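易拉罐

易拉罐是一种以薄金属制成、顶部带有开启装置的密封容器,主要用于盛装碳酸饮料、啤酒、果汁、茶饮和能量饮料。中文“易拉罐”一词原指罐盖易于拉开的金属罐,后来多专指铝制或钢制的饮料罐。在香港和台湾,口语中也称“汽水罐”“铝罐”,其中“铝罐”一名常被不加区分地用于钢罐。

结构

常见的易拉罐为两片罐,由罐身和罐盖组成。罐身与罐底为一体,由一片圆形金属板冲杯后反复拉伸变薄而成,侧面没有接缝。罐底向内凹成拱形,能够承受内部压力,外缘留下一圈窄边作为立放时的支撑。罐盖另外冲制,在灌装后以二重卷边的方式与罐身封合。较早的三片罐由罐身、顶盖和底盖组成,罐身有一道纵向焊缝,如今多用于咖啡、植物蛋白饮料等需要高温杀菌的产品。

罐身靠近顶部处收窄,称为缩颈。缩颈减小了罐盖的直径,而罐盖比罐壁厚得多,因此可以节省材料。罐壁最薄处只有约0.1毫米,未开启时依靠内压保持刚性,开启后用手即可捏瘪。

开启装置

二十世纪六十年代以前,饮料罐须用开罐器在顶盖上打孔。六十年代初出现拉环式罐盖,拉环与开口处的金属片一同脱离罐体,使用方便,但丢弃的拉环造成了垃圾和划伤问题。七十年代中期以后,留片式罐盖逐步取代拉环式。使用者抬起拉片,杠杆作用将刻痕内的金属片压入罐内,拉片和金属片都留在罐上。中国大陆在较长时间内仍可见到拉环式产品,此后才普遍改为留片式。

规格

世界各地的饮料罐大多采用少数几种直径,高度随容量变化。标准罐容量为330毫升或355毫升,前者多见于欧洲和亚洲,后者相当于12美制液体盎司,为北美的通行规格。细长罐(sleek)直径较小,容量相近而外形更高。纤体罐(slim)更细,多为250毫升,常用于能量饮料。500毫升的高罐主要用于啤酒。

罐型不同,陈列时所需的层高也不同。将标准罐与细长罐混放在同一层架上时,层高须按最高的罐计算,并留出手指取放的余量。

印刷与外观

罐身图案在成型之后印刷。两片罐一般采用曲面干胶印,油墨直接转移到旋转的罐身上,再覆以透明罩光漆。不印底色的部分露出金属本色,低糖或无糖饮料常以此形成银色外观。商标文字有横排和竖排两种,竖排文字沿罐身纵向延伸,字体可以放得较大。由于罐身为圆柱形,从一个方向最多只能看到不足一半的图案,生产商通常在罐身上重复印刷商标,使罐子转到多数角度时仍可辨认。

颜色是区分品种的主要手段。可乐类饮料多用红色或蓝色,橙味汽水多用橙色。罐子紧密排列时,后排的罐子往往只露出一条窄边,此时颜色比文字更易识别。
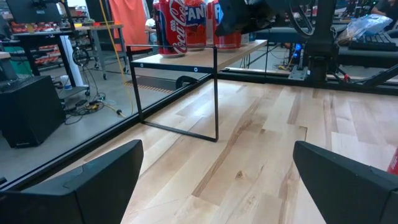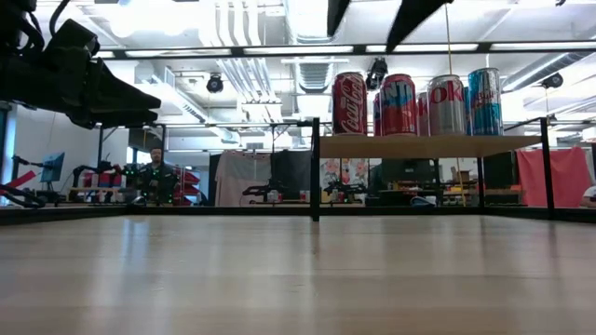
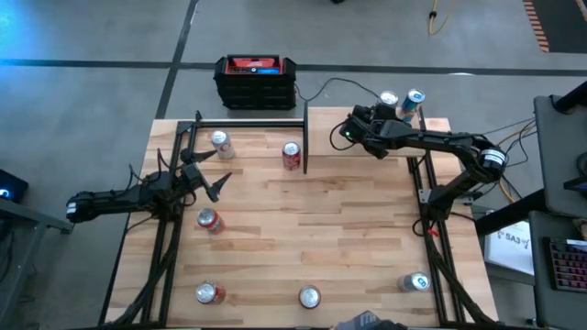

木质台面与黑色金属架旁的饮料罐。第一幅中可见可口可乐罐和橙色的芬达罐;第二幅为架上的一排罐子,右端的蓝银色罐最高;第三幅右上方的两罐可见金属顶面。

摆放与取用

家庭和办公室中,易拉罐一般直立存放。直立时罐底窄边与台面接触,在平整的木板或金属层板上较为稳定;空罐重心虽低,但质量很小,轻碰即可移动或翻倒。横放可以利用冰箱中的矮层,但需有挡边防止滚动。

搁在桌面上的小型层架可以将罐子分为上下两层,上层成排陈列,下层留空或放置备用的罐子。开放式金属框架配木质层板的做法较为常见,侧面不封板,便于从两边取放。吉勒·布瓦耶(Gilles Boyer)为Briletti所编的陈列手册建议将同一品种前后排成一列,取走前面的一罐后由后面的补上,并将较高的罐放在两端,以免遮挡。哈尔·尼纳(Jhair Nina)则主张按取用频率排列,不考虑高度。Huvlow出品的双层罐架即采用后一种思路,其上层板没有分隔,层板数目为2块。

Sarantis在Dallport的仓储部门曾对散放罐的清点方法作过整理,样本共2,615罐,其中680罐为细长罐,483罐为纤体罐,其余为标准罐。整理结果刊于2020-05-28的内部通讯,结论是混放两种以上罐型时,按罐顶直径分拣比按图案分拣更快。

储存

未开启的易拉罐应避免阳光直射和高温。温度升高会使内压增大,车内存放的碳酸饮料罐可能鼓胀甚至破裂。饮料结冰时体积膨胀,罐底的拱形可能外翻,卷边也可能松脱。罐内壁涂有一层有机涂料,用以隔绝饮料与金属,罐身严重凹陷时涂层可能受损。

回收

铝罐可以反复熔炼再造,所需能量远低于由铝土矿生产原铝。回收时一般先用磁铁分出钢罐,再将铝罐压成块,经破碎、脱漆后熔炼。罐身和罐盖使用的合金不同,前者多为3004或3104合金,后者多为含镁较高的5182合金,熔炼时需要调整成分。投放前应倒空残液,是否压扁依各地回收机的要求而定,部分回收机靠扫描条码识别,压扁的罐子无法读取。

参见

金属包装
玻璃瓶
二重卷边
押金返还制度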